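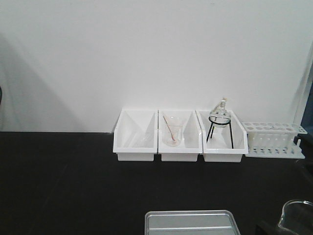

I went to the public meeting about the police complaints office in January, and I have been thinking since then how to write about it without being unfair. I am not a lawyer and I am not from Dindemer, I only live here six years. But I can read a report, and I have read this one two times.

For those who did not follow: the town of Dindemer pays an outside office to receive complaints against its police officers. Before, the complaints went to the police station itself, to a desk near the entrance, and you gave your paper to a colleague of the person you complained about. Many people in my street would never do it. The new office is on Macaraeg Street, above the bakery, and the police have no key to it. This I consider a real improvement and I want to say it first.

The report says that 1,939 complaints have come in from the opening until the end of last year. Of these, 550 were closed with the words "insufficient contact with complainant". I asked at the meeting what this means. The answer was that the office sends a letter, and if there is no reply after a second letter, the file is closed. They do not telephone. They do not send an email, even if the person wrote an email address on the form.

I find this difficult to accept. In the Astari flats, where I lived when I first came, the post boxes were broken for most of one winter. Letters were lying on the floor of the hall and people walked on them. I lost a letter from my bank in this way, and also a parking fine, which became bigger. If I had made a complaint against an officer in that time, my file would now be one of the closed ones, and in the statistics I would look like a person who lost interest.

A woman sitting behind me said that her son was stopped on the Dasta bridge on his way home from work, and his bicycle was kept for several weeks. They filled in the form together at the kitchen table. She is still waiting. The chairman thanked her and wrote something down, and then it was the turn of another person, who wished to speak about noise.

I do not say that the officers are bad or that every complaint is true. Once an officer here helped me very kindly when I locked myself out at midnight in slippers. But a complaint should be read before somebody decides about it.

The council takes written comments until the end of next month. I have sent mine, it is one page. The form is at the library, at the desk on the left side, and you may write in your own language if you prefer. I asked about this, and they said yes, they have a translator.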